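Fonis tile cutter, after 2 months of use

I bought the Fonis manual cutter in January, when we started to renew the floor of our small bathroom. I am not a professional. Before this I had cut tiles only with a borrowed tool, many years ago, and the result was poor.

The cutter costs 272 dollars at the Mutiso shop. It is heavy for its size, and I was glad of this, as it stays in place when you push. The wheel scores in one clean line if you press evenly. In the first days I pressed too much and I broke 12 tiles. After that I broke almost none. My neighbor Tatu Khaemba, who lent me his knee pads, also tried it and made a straight cut on the first attempt — I was a little jealous.

What I do not like: the side guide. The screw that holds it gets loose after many cuts, so you must check it often. The numbers on the ruler are printed very small, and the instruction sheet has only drawings. I wrote to Fonis about the screw and they sent me a new one, but it is the same type and has the same problem.

Narrow strips are difficult. For anything less than two fingers wide I used nippers and then a rubbing stone. Hard porcelain is possible, only slower.

I would buy it again for a floor or a simple wall. If you have many curves or holes to make, rent an electric saw with water. I give four stars from five.
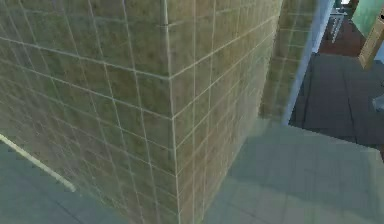

Tiled corner, olive and brown tiles with pale grout.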